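3.2 Materials and table layout

Each session used one picture book and one folding screen. The books came from the lending shelf at the Proltberg reading room and were chosen by Fernanda Meireles, who had run story hours there for several years. We kept to books with a single large figure on the cover, as pilot sessions in February had shown that busy covers drew long comments before the book was opened. The screen was a scissor lattice of crossed plastic links carried between two upright panels, with an open gap below. We refer to it as the arch. It was built for an earlier study of pretend play (Dogbe and Tosh) and was used again without changes.

The layout was the same for all 41 sessions. The arch stood toward the back of the table, and the book lay flat in front of it with the cover facing up (Figure 2). The open gap was left free so that small props could be passed through during the second half of the story. 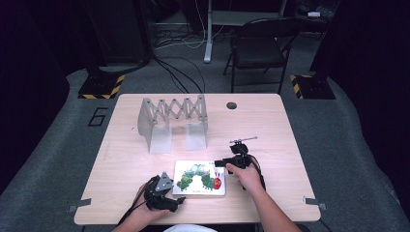 Figure 2. Table layout with the arch and a picture book. The caterpillar on the cover has a green segmented body and a red head.

Sessions were held one at a time and lasted no more than 19 minutes. The reader began by asking what the book might be about, then waited for a first answer before turning the cover. Comments made before this point were coded separately from comments made during reading. In total, 244 comments were coded by the second and fourth authors. Where they disagreed, Kumudini Selvanayagam read the transcript and made the final choice.

Two features of the arch affected the coding. Its panels let light through, so a prop held close behind one could sometimes be noticed early. Remarks of this kind were marked "early sighting" and left out of the prediction scores. The links also invited handling, and several children asked whether the lattice could be stretched. Questions about the arch were kept in the transcripts but were not counted as comments on the story.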